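Draining board

A draining board, also called a drainer or drainboard, is a sloping surface beside a kitchen sink on which washed dishes are left to dry. Ridges or grooves carry the water back towards the basin. The board may be pressed from the same sheet as the sink or made as a separate piece and laid on the worktop.

Early boards were of wood, most often beech or sycamore, and were set next to stone or glazed clay sinks. Scrubbing wore the grooves flat, and a board in daily use had to be planed or replaced every few years. Enamelled iron and later stainless steel took the place of wood in most homes.
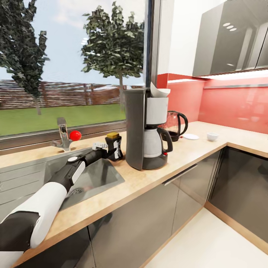
Stainless steel sink with a ribbed drainboard to the left of the basin

Boards are sold as left-handed or right-handed according to the side of the basin on which they lie. Double drainers, with a board on each side, were common in larger kitchens and are still fitted in canteens. The Skurnden pattern, drawn by Boglárka Juhász for the maker Grastis, has a board 400 mm wide with a fall of 6 mm towards the basin.

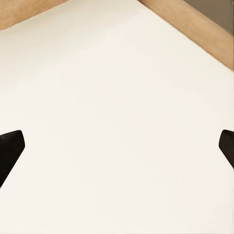

Categories: Kitchen fittings | Sinks | Dishwashing

See also
Dish rack
Plate cupboard
Worktop

Further reading
Bhardwaj, Kuldeep. The Wet Side of the Kitchen. Prevow - 293 pages.
Mishra, Ravindra. Sinks and Sculleries. Bittencourt.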